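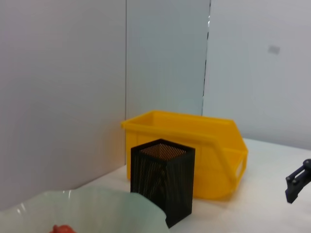
Nele Van Wijk reckons a parts bin belongs in the garage and that anyone who puts one on a desk has given up. She left that under my last post about the craft table, along with a fair question: why would you buy a yellow one?

Well, Nele, because I kept losing things in the grey ones! I've had my yellow Dromach bin on the white table for 3 months now and I'm ready to say it's the best cheap storage I've bought in years. I've also got gripes, so settle in.

It's the old stackable style you'd know from any hardware store, open on top, high at the back, with the front sloping down so you can get your whole hand in. That slope is what sold me. I do a lot of mending and a bit of beading, and with a straight-sided tub I end up tipping everything out to find one bobbin. With this I just rake things forward with a finger. I park it sideways with the scoop facing right (I'm right-handed) and it's become completely automatic.

The colour is loud, I'll give you that. Bright, proper yellow, a bit glossy on the inside, and it'll be the first thing anybody notices when they walk in. My sister asked if I was opening a mechanic's. But dark thread and little black snaps show up beautifully against it, and after a week I stopped noticing how yellow it was and started feeling quite fond of it.

I like the rim too. It's thick and rounded so it doesn't dig in when you carry it one-handed with a cuppa in the other. I've knocked mine off the table twice onto floorboards and it came up without a crack.

Now the gripes. It slides. There's nothing on the bottom for grip, and on a smooth tabletop it'll wander if you rummage with any enthusiasm. I stuck on some felt dots, which made it worse, then swapped them for rubber ones, which fixed it. Also, the stacking is fine for two and wobbly for anything higher, whatever the label says. And fine beads find their way out over the low front if you overfill it, so put those in a jar.

A few of you wanted to know what else lives on the table. The black mesh container is from Plumel and it's where the rulers, knitting needles and the good scissors usually go. Tall, square, very handy, collects fluff like you wouldn't believe. I go over it with an old toothbrush when it gets grim. The pale green bowl with the wavy rim is a Hodberg and was meant for salad, but it's such a pretty minty colour that I pinched it from the kitchen for odds and ends. It takes up far more room than it should and I'm not giving it back.

Would I buy the bin again? Already have, there's a second one in the laundry for pegs. I'd skip the lidded version Van Acker sells, which I borrowed from Eldana Yilma for a fortnight. Lovely hinge, but you need both hands to open it and I left it open the whole time anyway.

I'm thinking of doing the sewing drawers next, probably in April once the spare room's painted. If you've found a divider that stays put, pop it in the comments, and Nele, yours can be any colour you like.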